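Guides > Drulamard Hand Gripper > Section 4: Bedding practice
Last updated 05/10/2022
3 min read

4. Your first recordings with bedding

Cloth is where the Drulamard gets really fun! You hold the gripper, do the chore yourself, and the camera on top records every fold. Finish the finger check in Section 3 first.

4.1 Set up the bed

1. Put a plain sheet on the mattress. Leave it a bit wrinkled.
2. Drop a second sheet of a different colour on one side, bunched up however it lands.
3. Turn on all the room lights and clean the lens with the grey cloth from the Jornden case.

4.2 Make the recording

4. Hold the gripper by its housing and open the fingers all the way.
5. Press Record and wait for the double beep.
6. Bring the open fingers down on either side of the bottom hem. Go slowly.
7. Squeeze until both pads meet the cloth, lift, and pull toward the foot of the bed.
8. Let go, back away, and press Record again.

Note: Aim for 200 short clips before you change rooms. The card holds 2000, so there's plenty of space (we filled one at our Steinbach shop in December and loved every minute).

CAUTION: Keep your fingertips behind the pads while squeezing.

CAUTION: Don't pinch zippers or buttons. They chew up the ribbing on the pads, and a new pair is part 427.

4.3 Check your start position

Play back the first second of a clip. You want both pads in view, wide open, with the hem of the cloth between them or just ahead.
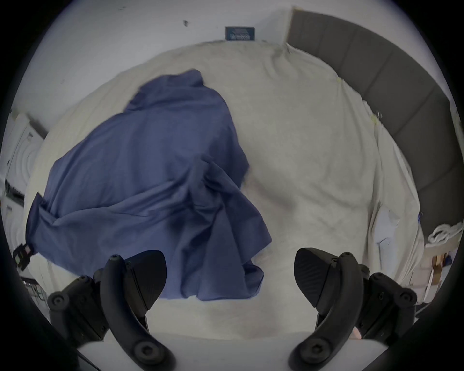
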